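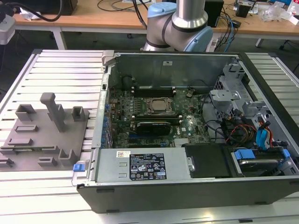 Public Sector > Procurement > Hardware

Linholm extends desktop replacement cycle and moves repairs in-house

Reading time: 2 min

The town of Linholm will keep its office desktops in service for two years beyond the current schedule, under a revised equipment policy published on 22nd January. The change covers machines in the town offices, the public library and the Dallell Street records annex.

Under the old policy, a desktop was retired when its manufacturer warranty ended, whatever its condition. The new text replaces that rule with an annual inspection. A unit stays in use if it passes a memory test and a drive health check and can run the operating system version required by the town's security standard. Units that fail on a single replaceable part are to be repaired. Units that fail on the motherboard are to be stripped for parts.

Processors, memory modules and graphics cards recovered this way will be logged by part number and held as spares. Storage drives are excluded. They will be wiped and destroyed under the existing contract with Michalski, which was not reopened.
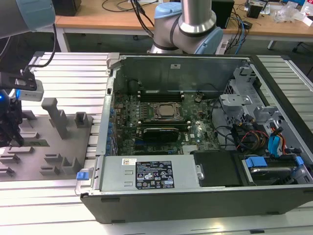

Repair work was previously sent to Julton, a regional service firm, at a fixed charge per ticket. That agreement ends in March and will not be renewed. Two technicians already on the town payroll will take over bench work, with 11 hours a week set aside for it. Power supplies and cooling fans will be bought new, as the policy does not allow either to be reused from a retired machine.

The policy also sets a limit on cost. If parts for one repair exceed 23 percent of the price of a new unit, the machine is withdrawn. Labor is left out of the calculation, a point that drew most of the written comments during the review period.

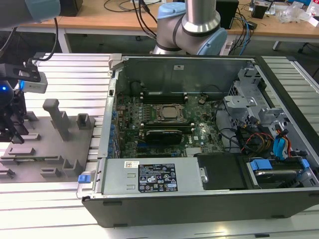
Yi-chun Hsueh wrote that leaving out labor would make almost any repair look cheap on paper, and asked that technician hours be recorded for each job even if they do not count toward the limit. Remzi Güler supported the longer cycle but asked for a firm end date for machines that can no longer receive firmware updates.

The final text adopts the first request. Hours will be entered on the repair ticket and reported with the annual inspection results. Firmware support is listed as a matter for the next revision.

We use cookies to measure traffic and remember your settings. Accept all | Manage choices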